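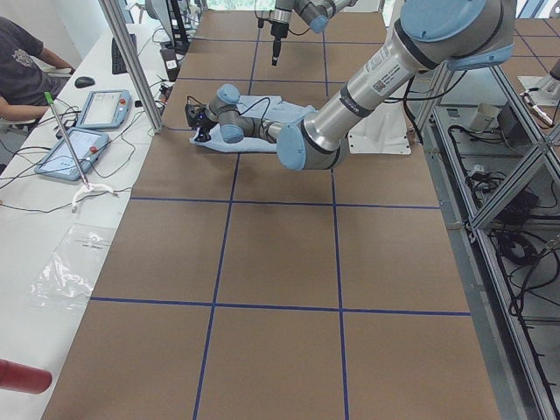 Figure 1. The cardboard-covered work table with its tape grid and the light-blue cloth.

So, the table! When I started this project for the textiles elective at Nisbet, I thought the cloth would be the hard part and the table would just be a table. I ended up spending most of December on the surface and only the last couple of weeks on folding.

The question I picked was pretty small: does marking out a work surface help people put a cloth down in the same spot each time, and does it change how neatly they fold it afterward? I got curious about it at my summer job at Colstead, where we folded towels on a bare counter and every stack came out a little different.

The covering is plain brown cardboard, laid down the length of the table. I tried leaving the tabletop bare first and hated it (the cloth slid every time I smoothed it). Cardboard grips a bit, and it's cheap enough that you can throw it out when it gets grubby. You do get faint seams and creases, and I was worried they would throw people off, but no one mentioned them.

The grid is dark blue tape – two long lines running lengthwise and then strips going across to make big rectangles. My first layout used much smaller cells and it was a mess, because the cloth covered up the very lines you were supposed to be looking at. With big cells you can lay the whole thing down and still see tape around it.

For the cloth I went with light blue so it would stand out against the brown. It wrinkles if you so much as look at it, which I ended up liking! A stiff cloth pretty much folds itself. I had people start with it crumpled, flatten it out, then fold it in half and in half again.

I logged 300 folds with the tape and 300 without, so 600 total, over 6 afternoons. Placement was clearly better with the grid. The folding part is murkier. Corners lined up a bit more often, but 2 of my folders were way neater than everyone else to begin with, and I should have split them up between the sessions.

If I get to do this again next term, I want to try a heavier cloth and a thinner tape. The edges of the tape I used kept lifting by Thursday, and I got very tired of pressing them back down.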